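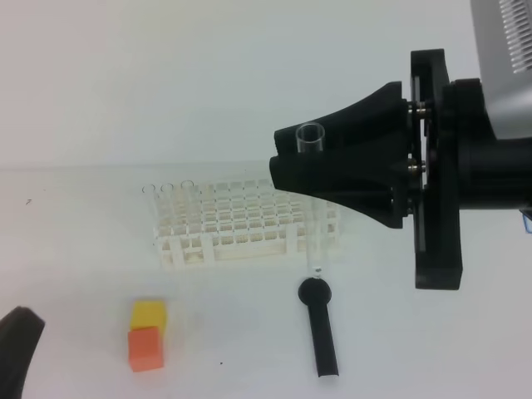 Figure 1. Test tube held in the gripper beside the white rack.

Equipment planning report to Borcombe, September
Prepared by Vendula Kratochvíl, Grutden

1. Position against budget

The approved equipment line stands at 3965 pounds. No order has been placed against it. The arm and its wrist mounting are already owned and are not charged to this grant. The line has to cover replacement fingers, glassware, racks and a spare cable set.

2. Fingers

The present fingers are black and taper to a blunt tip. They are wide compared with the openings in the rack, and clearance to neighbouring tubes is the main limit on how many positions we can plan to use. Two suppliers were asked for narrower sets. Arellano quoted for 3 pairs, with delivery in 26 working days. Dridholm quoted a lower unit price but will not split a pack, so we would hold more stock than the project can use. We propose to order from Arellano.

3. Consumables

Test tubes are to be bought in a box of 100. We have asked for one type throughout, as mixed rim diameters would mean a separate grip setting for each. One further rack of the same pattern is included. Foam blocks are already in stock and need no provision.

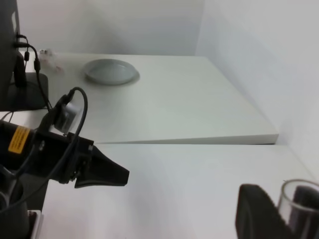

Figure 2. Gripper and cabling at the monitor stand, with a lidded dish on the raised board.

4. Cabling and bench layout

The cable on top of the gripper forms a free loop. Monitor cables hang close by on the same side of the bench. We have budgeted for clips, sleeving and one spare cable, to be fitted before the new fingers go on. Moving the monitor to a wall bracket was priced and left out. It can be taken up next year if the bench is extended.

Tumblers and dishes remain in the work plan after the tubes. They need a wider opening than the narrow fingers allow, so the existing fingers will be kept and changed over by hand. A quick-change plate would shorten this but cannot be met from the current line.

5. Decisions requested

Approval to order the fingers from Arellano.
Approval to carry any unspent balance into the next period, for the quick-change plate.

Fitting is planned for a Saturday, when the bench is not booked. The date will be confirmed once Arellano accepts the order.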